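Ishbel Gourlay
Industrial engineer, mostly warehouses. Opinions mine.

1/ Got asked again this week if I'd buy a household robot. The person asking has two kids and a living room floor you can't cross in socks. My answer is still no, and I want to lay out why in one place so I can stop typing it in replies.

2/ I'm not anti-machine. I've spent most of my working life putting machines into buildings. A palletizer is a beautiful thing. But a palletizer gets the same box, the same way up, at the same height, all shift long. Your kid's floor has never once been the same floor.

3/ Toy cleanup is the chore everyone brings up, so let's use it. Think about what you do when you tidy. You see a thing, you know which bin it lives in, you grab it however it happens to be lying, and you're already looking at the next one. You do this while talking on the phone.

4/ For a machine every one of those is its own job. Which piece? Where do you pinch it? A cube is easy. A lumpy plastic thing with bits sticking out of it has maybe two good places to hold it and a dozen bad ones.

5/ Sorting is worse than grabbing. Everything into one bin is a problem I could believe is close to solved. This color here, that color there, and the odd thing that matches no bin at all? Now somebody has to decide what "put away" means in your house.

6/ Bench setup, Halloween toys and colored baskets:

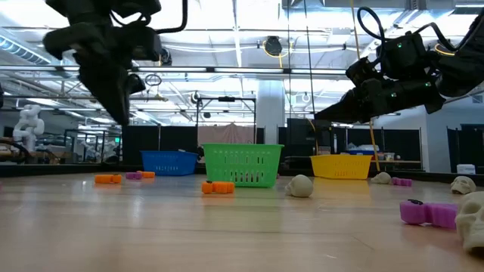
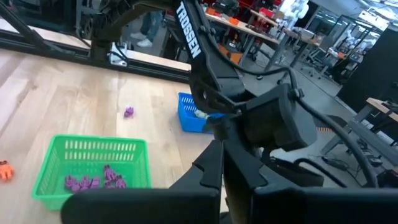
7/ Now compare that with the pitch. I sat through one from a company called Fluvia in December. Lovely kitchen, lovely music, a robot putting a cup on a shelf. I asked how many tries it took to get that clip. I was told they'd "circle back." I'm still waiting to be circled.

8/ It's a fair question to ask any of them. One clean run tells me it can happen. I want to know how often, and what it does when it misses. Does it notice? Does it try again, or does it close its hand on air and carry the air to the bin?

9/ Shop floor version of the same story. We trialed a picking cell from Deson at a site I was working on. Mixed small parts out of a tote. It did 38 picks in a row without a fault and everyone in the room was grinning, me included.

10/ Then a bag of fasteners landed face down with the shiny side up and the cell stopped dead. It needed a person to reach in and flip the bag. After that we started writing down every stop. In the full trial we logged 3179 picks and 104 stops.

11/ You can do the percentage yourself and it doesn't look terrible. But each stop needed a human to walk over, work out what was wrong, clear it and restart. We hadn't removed a job. We'd turned a picking job into a babysitting job, and the babysitter was bored and got there slower every time.

12/ Put that in a house. Who's the babysitter? You are. You bought a machine so you could sit down, and you're getting up every few minutes because it can't work out a sock.

13/ Someone always says "it'll learn." Sure, some of it will. The learning stuff has moved faster than I expected and I'll own that. Five years ago I'd have told you soft and lumpy objects were hopeless. I wouldn't say hopeless now.

14/ But learning on a bench and working in a home are far apart. A bench has a known height and decent light, and there's usually an engineer within shouting distance. My sister's place has a dog, a rug with a curled corner and one lamp.

15/ And price. Fankhauser quoted us for a two-arm setup for light kitting and I had to read the number twice. Nobody is paying that to get blocks off the carpet. A plastic bin and a timer set for ten minutes works on most kids over four.

16/ What would change my mind? Let me bring my own bag of junk. About 40 things, tipped out on the floor, no practice run. Leave the room for an hour. If it's mostly put away and nothing's broken when I come back, I'll say so right here.

17/ I've made that offer to three vendors now. Iltetti at least wrote back and said "not this year," which I respect a lot more than the kitchen music.

18/ Replies are open. If you run one of these things for real, on a real shift, tell me your stop rate and who clears the stops. No demo reels please, I've seen them.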